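The long way round to learning to swim

I was 41 when I finally admitted, to a stranger behind a leisure centre desk, that I couldn't swim. She didn't blink. She asked whether I wanted the morning course or the evening one, took my card, and handed me a leaflet about verrucas. All those years of dodging hotel pools and pretending to be engrossed in a paperback, and it was over in less time than it takes to buy a sandwich.

I grew up in Brastwood, which had a pool until I was seven and then had a car park. My mum couldn't swim and neither could her mum, and we took our holidays in places with cliffs. At secondary school they put us on a coach to Akton once a fortnight, but I had a perforated eardrum that year, and by the time it healed my class had moved on to something else. I think hockey. After that I was simply a person who didn't swim, in the way other people don't eat mushrooms.

You can get a surprisingly long way like that. I've sat on the edge of a lot of water with my feet in. I've held a lot of towels. On a work trip to Lisbon I told a whole table of colleagues I'd just had my ears syringed, and then had to keep that up for four days, wincing now and again for effect.

What changed was my niece. She was six, she'd got her first badge, and she wanted me to come in with her. I said I'd forgotten my costume. She said, very kindly, that I'd forgotten it last time too.

So, the Geddes. If you don't know it, the Geddes Baths is one of those Edwardian places with green tiles halfway up the wall and changing cubicles along both sides, so that you step out of your little wooden door and there's the water, right there, no time to think about it. The beginners' course runs from January to the end of March, and there were 21 people on the list when I joined. I'd pictured myself alone among toddlers. Instead there was a retired bus driver, two sisters who'd booked a cruise, a man who had been a roofer all his life and was frightened of nothing but this, and a student nurse who fell asleep on the bench before every lesson.

Our teacher was Shona Gillies, and I'd follow her into battle. She's small and loud and has taught adults for 27 years, and she started the first lesson by making us all stand in the shallow end and put our chins in. Only our chins! I had been awake since four worrying about drowning, and I spent half an hour on my chin.

The second week we did noses. I'd say noses were harder.

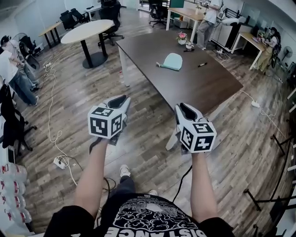 I told hardly anyone I was going. My husband knew, obviously, because of the wet towels. At work I said I had a physio appointment, which got me a nicer chair, and I've still got it. I'm not sure what I was so embarrassed about. If a friend told me she was learning the piano at 41 I'd think it was marvellous and ask her to play something. But swimming feels like something that was given out to everybody in childhood while you were off sick, and owning up means explaining where you were.

Nkechi Ogunleye, one of the sisters with the cruise booked, put it better than I can. We were in the café afterwards with our hair dripping on the table, sharing a plate of chips. "I've had three children and run a payroll department," she said, "and that woman asks me to blow bubbles and I want my mummy." I laughed so much I got vinegar up my nose, and after what we'd been doing all morning I hardly noticed.

The bubbles are the whole business, by the way. I had thought learning to swim was about arms. I'd even practised a bit, lying across the bed and doing a sort of frog. Shona watched me do my frog in the water, sinking steadily, and asked me when I was planning to breathe. I wasn't, was the answer. I was planning to hold my breath until I got to the other side and then have a big one. Most adult beginners do this, she says. They fill up like a balloon, clamp everything shut, and then wonder why their legs go rigid and their neck hurts.

You have to breathe out with your face in the water, slowly, through your nose or your mouth or a bit of both, a long dribbly hum. Shona actually had us humming. Picture it: a row of grown adults holding the rail, faces down, humming whatever came into our heads. The bus driver did hymns. I did the theme from a gardening programme, over and over, and it still comes on in my head the moment I smell chlorine.

I got the float in week four. Floating on your back is meant to be the easy one, and for the roofer it was — he lay down on the water as if it were a sofa. I folded in the middle every time. My bottom went first and the rest of me followed it. Shona put one hand under the back of my head and told me to look at the ceiling and count the panes in the skylight. I never got to the end. Some time later I heard her voice coming from over by the steps, and she wasn't holding me any more, and I was lying on top of seven feet of — well, four feet of water. But still.

I cried a bit in the cubicle. I don't think it showed, everyone comes out of there with red eyes.

Then there's kit, and I do love kit. I had started out in the costume I'd bought for that hotel in Lisbon, a halter-neck thing with a brass ring on the front that was never designed to go anywhere near water. It filled up like a bucket. I replaced it with a plain navy one from the rack by reception, and a silicone cap, and then I went through three pairs of goggles in as many weeks. The first leaked. The second left me with rings round my eyes until teatime. The third are called Zindik, I'd never heard of them, they were the cheapest on the shelf at 25 minutes to closing when I was panicking, and they fit me like a dream. Press them to your face without the strap before you buy. If they stay put for a second or two, they'll do. Shona told me that and I wish I'd asked her before the first pair.
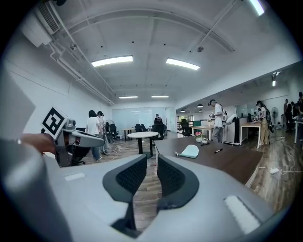
Is it too late to start if you're properly frightened of the water? Shona thinks the frightened ones often do better than the ones who fancy themselves, and after a winter of watching us all I agree with her. The frightened ones listen. They'll spend ten minutes on one small thing and get it right. Her oldest first-timer was a woman of 83 who wanted to go in the sea at her great-granddaughter's wedding, and she did it, in a hat.

What I would say is tell the teacher. Don't hang about at the back hoping to be overlooked. There are courses where they'll let you sit on the side for the whole of the first lesson if you want to, and at the Geddes you can come on a quiet afternoon beforehand just to stand in the shallow end with a member of staff next to you. Ring and ask. Ask how warm the teaching pool is as well, because some of them are perishing and it's very hard to relax your shoulders when your teeth are going.

And go with the same group if you can manage it. I missed one week with a cold and came back to find they'd all learnt to push off from the wall without me. I was furious. The nurse took me through it at the end of the lesson while everyone else was getting out, and I shot off like a torpedo, straight into the lane rope, and had a mark on my forehead for my niece's birthday tea.

I swam my first width in the ninth week. It was not beautiful. I think it was technically three different strokes, and at one point I was going slightly backwards. When I got hold of the rail the two sisters were screaming, and a man in the next lane who'd been ploughing up and down all morning stopped and took his cap off to me. He'd had it on crooked, so perhaps he was only fixing it. I've decided he wasn't.

The length took another fortnight. The floor of the Geddes slopes away past the halfway mark and there's a black line painted across the tiles where it starts to get deep, and I'd turned back at that line so often that Shona had begun calling it my bus stop. The morning I went over it I was thinking about whether we had any eggs in. I looked down, saw dark tiles a long way below where there had been pale ones, hummed my gardening tune very loudly and carried on.

I go twice a week now, early, when it's mostly pensioners doing a stately breaststroke in pairs and having a chat. I'm slower than all of them. The sisters have been on their cruise and sent me a photo of themselves in the ship's pool, which looked to be the size of a decent bath. The roofer has signed up for the improvers' course and wants to do tumble turns. I keep a tally on the fridge of the metres I've swum since that first width, and last week it went past 4000, so I bought myself a proper swimming bag with a separate bit for the wet things.

My niece and I went in together at Easter. She showed me her handstand, which is mostly feet, and then she wanted a race to the steps. She won it easily. She's got me down for a rematch in the summer holidays and says I can have a head start as far as the second ladder.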